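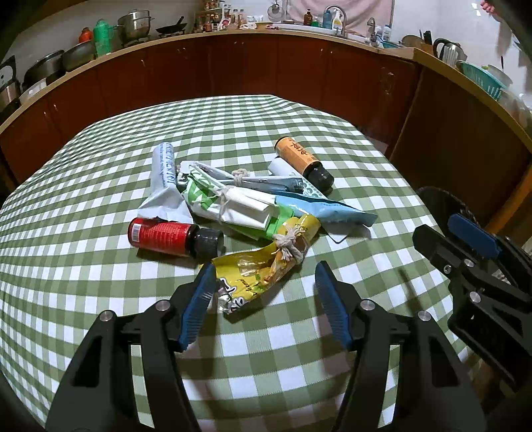

Jimunow Community Help - Kitchen, Pantry and Packing Group

Tying up odd-shaped packets with cotton string - how do I stop the bundle coming apart?
Posted in: Packing / Moving house

Gleice Sales
Saturday morning, kitchen table, string everywhere. Moving across town end of October and trying to get the pantry odds and ends into bundles so they don't roll around the boxes. Got the idea from my aunt who ties everything with plain white cotton string, no tape, no plastic bags. Hers hold. Mine don't.

The main bundle is the problem. Wrapped packages, all different, a rolled paper one, a pouch, a couple of flat packets. Put three loops of string round the lot and it looks fine sitting on the tablecloth, then I pick it up and the light blue packet starts sliding out the side. It's pointy at the corner and longer than everything else so it sticks out whatever I do. Pulled the loops tighter and the pouch crinkled up and then the whole thing was loose again. Did it over four times.

The yellow snack packet I tied on its own, up near the top, and that one's ok I think. Bit worried about it popping if something heavy goes on it.

Then there's the bottles. Red one with the black screw cap, the one with the orange label, and the little white one. Do they go in with the packets or seperate? And the white squeeze tube, stand it up, lay it down, tie it on the outside? My sister says never put anything squeezy in a bundle, my aunt says she does it all the time.

Stuff I've got: one ball of the cotton string, 10 metres left on it, going by the label and what I've used. Scissors. Newspaper if I need it. One box from Tikura, the small size. No tape, trying not to buy any, everything from the last move still has gunk on it from tape.

Also the rest of the kitchen still has to go after this. Pots, wok, thermoses, rice cooker, the whole spice rack with all the little bottles. So if there's a trick with string that works for those too I'm all ears. Haven't even started on the back wall. We still need to cook till the last night so the wok and the rice cooker are staying out as long as they can.

Not looking for "just buy bags". I know about bags.

Thanks in advance, will check back at lunch

Vanderleia Damasceno
Loops all going the same direction, that's your trouble I reckon. If they all run round the bundle the same way then anything long will slide straight out the end. You want one going the other way as well, end to end, like a parcel. Cross it underneath, bring it back up, tie off on top.

How I do it (did the pantry for my mum's move, then mine, then my mum's again when she hated the place):

Sort by length first. Long flat packets together, short fat ones together. Your blue one doesn't belong with the others if it's that much longer. Find it a friend or tie it on its own.

Stiffest thing goes on the bottom and you build on that. If nothing's stiff, cut a bit of cardboard. Cereal box is fine. Cardboard the same size as the biggest packet, maybe a touch smaller so the corners don't catch.

Anything soft and puffy goes in the middle. The pouch gave way because it was on the outside with the string straight on it. String on a puffy packet just digs in, then the air moves and it's slack again. Squash it flat-ish between two firm things and it behaves.

First loop goes round the middle, not the ends. Pull snug, don't strangle it. Then the long way. Then one more at whichever end wants to open up.

Knot - don't do a plain granny knot in cotton. It slips. Go round twice on the first half of the knot, like a surgeon's knot, then the second half normal. The double turn holds while you get your finger off it. Huge difference when you've got no second pair of hands.

Leave a tail, I leave 15 cm, and tie a bow with it if you want it to come undone easy at the other end. I used to cut them short to be neat and then spent the first night in the new place hacking at my pasta with a steak knife.

Where two strings cross on the top, take the loose end once round the crossing before you go on. Stops the whole net of it drifting. That's the bit most people skip.

String length: measure before cutting. Wrap it round once for every loop you want plus the knots. With 10 metres you've got plenty for what you're describing but not for the pots too, so don't go mad.

Bottles. Seperate from the packets, yes. Glass or plastic doesn't matter, a bottle in a packet bundle is a rolling pin. Stand them up in the box if the box is tall enough. If they have to lie down, caps all facing the same way and newspaper between. Undo the cap, square of cling wrap or baking paper over the mouth, cap back on. Sauce gets through a closed lid if it's on its side for long enough, ask me how my car smelt.

Squeeze tube goes upright in the corner of the box, cap down if it'll stand that way. Your sister's right on that one sorry to your aunt.

Snack packet, tie at the top is fine. Pack it last, on top of everything. Or eat it.

Gleice Sales
Oh the long way round! Ok feeling a bit thick. Trying now. What do you do if the bottom piece of cardboard bends?

Vanderleia Damasceno
Two bits with the ridges running opposite ways. Or you've pulled too tight. Usually it's too tight.

Edivaldo Dantas
use tape

ok ok I read the whole post now. No tape. Rubber bands then, the wide ones, 19 in a pack at the discount place near me and they don't dig in like string does. They do perish if you leave them on though so only for the move. I did find one from an old move melted onto a rice packet.

For the spice rack I wouldn't tie anything. Lift the bottles out in rows, put each row in a shoebox in the same order, write TOP or BOTTOM on the lid. Takes no time at the other end. Tighten every lid before you start, there's always one.

Wok - put the lid from something inside it and nest the pots if they nest. Ours don't. Put tea towels in between either way.

Ismael Rocha
Wouldn't go rubber bands on paper packages, they tear the paper when you roll them off. String's right for those. Agree with Vanderleia on nearly all of it.

Few extra things, typing this on my break so sorry if it jumps about.

Damp the string a bit first. Run it through wet fingers, that's all, not soaking. Cotton has more grip on itself when it's damp and the knot beds down better. Don't do it over anything that isn't sealed. Paper wrapper with flour or whatever in it, leave the string dry.

The rolled paper one. If it's a proper round roll then don't put it in a flat bundle at all, it'll lever everything else apart every time the box gets bumped. Tie it like a roast. One loop near one end, run the string along, hitch, along, hitch, finish at the far end. If you've ever tied a roast it's the same thing. If you haven't - loop round, pass the end under itself, pull, move along, repeat. Two or three hitches for a short one.

Work on a tablecloth, you've got the right idea there. On a bare bench the packets skate about while you're pulling. Cloth grips. A folded towel works too if the cloth's already packed.

Thermoses, take the lids off or leave them sitting loose and make sure they're dry inside, a wet one shut up for a week is horrible. Stuff them with tea towels or the spice bottles if they fit. Don't tie those.

Rice cooker, inner pot stays in, cord wrapped and tied with a short bit of string, scoop and cup inside. Stick the lid down with one long loop of string right round top to bottom, up over the handle if there's one. That's a good use for your string, the lid flies open otherwise. Do it the morning you go.

Dish soap and a sponge and one towel go in the bag you carry yourself. Always. You'll want them before you find the box. My old Noguchi box had DISH SOAP written on three sides and I still couldn't find it till the Tuesday.

And weight - packets are light so people fill the box with bottles underneath until they can't lift it. I stop at 16 kilos for a kitchen box. My back says less.

Lindalva Guimarães
Can I ask something on the back of this, does the bow instead of a knot really hold? I've got the same sort of bundles, mostly soup packets and noodles, going in the post to my son. Dredero parcel bag so it gets thrown about a fair bit

Vanderleia Damasceno
For the post I'd do the double turn and a full knot, then tuck the tails under. Bow's only for a box you're carrying yourself. And put the bundle in a box inside the bag if you can, noodles turn to gravel.

Gleice Sales
Back from lunch. Redid it with the string the long way plus a bit of cereal box on the bottom. Blue packet's on its own now with the other flat one. Picked the bundle up by the knot and shook it and it stayed put. Cardboard did bend the first time so yes, too tight.

Haven't tried the damp string yet. Tied the roll like a roast, looks shocking but it's holding. Bottles are going in the Tikura box standing up, just short enough for the flaps to shut. Tube's in the corner.

Still stuck on what to do about the big steel basin, nothing I've got is wide enough to hold it. Was thinking of using it AS a box, tea towels and the pots in it and string over the top? Anyone done that?

Ismael Rocha
Yep, done it. Light stuff only and carry it flat. String under the rim not over it or it'll slip.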